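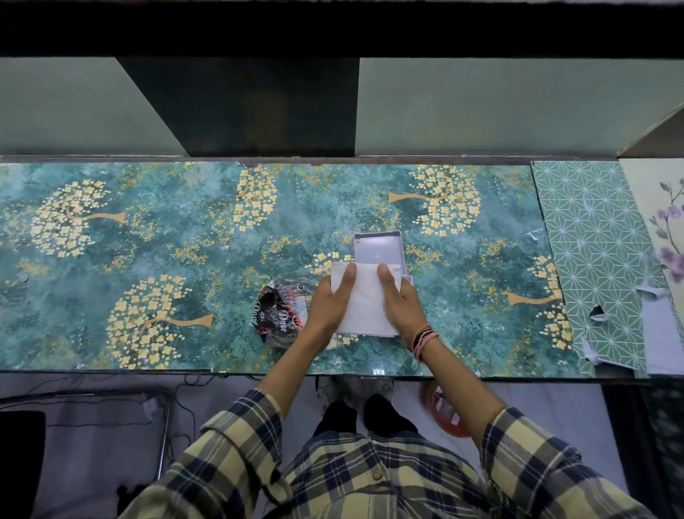
Home > Feeding > Set-up Guides > Wovum Feeder

March 19, 2020
By the Prultley Pet Supplies help desk

Section 2: Filling the hopper and setting portions

Read this section before you pour anything. The Wovum holds enough dry food to keep a medium dog going for days, and a medium dog knows it.

1. Unplug the feeder and turn the lid to the open mark. It will be stiff the first time.

2. Take out the drying sachet. It is not a treat, whatever your dog's face suggests.

3. Pour in dry kibble up to the fill line. Pieces should be no wider than 8 mm. Larger ones jam the wheel, and the wheel sulks.

4. Close the lid until it clicks, then plug the feeder in. The light blinks green while the wheel finds its starting point.

5. Press PORTION to choose the meal size. Each press adds one scoop. With Flallen Adult Dry, a scoop weighs 70 g. Other foods are lighter or heavier, so weigh a scoop on the kitchen scales before you trust the number.

6. Hold TIME until the clock flashes, then set your meal times. The feeder stores two to begin with. Feeders sold before May have no snooze button — your dog will be supplying that service in reverse.

Note: Check the daily amount on the food bag against your dog's weight. If the bag says 300 g a day, that is the whole day, including whatever fell off the worktop.

CAUTION: Never put wet food, raw food or soaked kibble in the hopper. It will spoil, and the Dimaculangan motor unit under the wheel cannot be washed.

Storing food and spare parts

7. Keep the rest of the food in its own bag, folded down tightly, inside a lidded bin. The bag carries the batch number and the best-before date, and you will want both if you ever need to complain.

8. Store the spare wheel and the cleaning brush somewhere dry and above nose height. 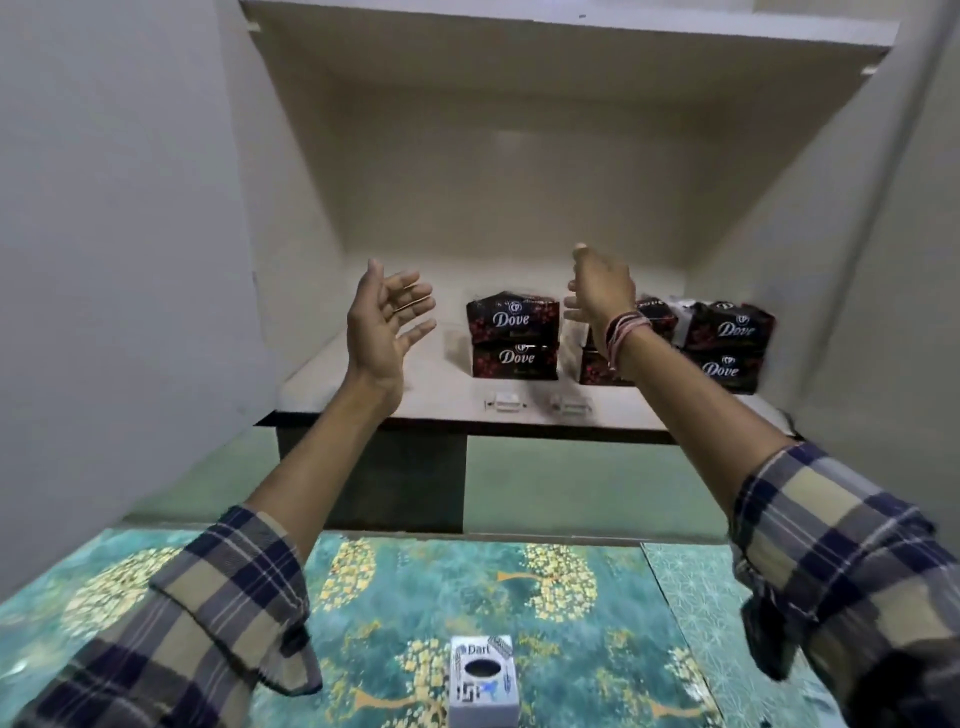
Soap packs on a cupboard shelf.

9. Wash the bowl daily in warm water with washing-up liquid, and rinse well. Wipe the hopper out before each refill. Topping up over old crumbs is how you get a smell.

If the light turns red, go to Section 5. If the light is off and the dog looks pleased, check the plug first, then the lid.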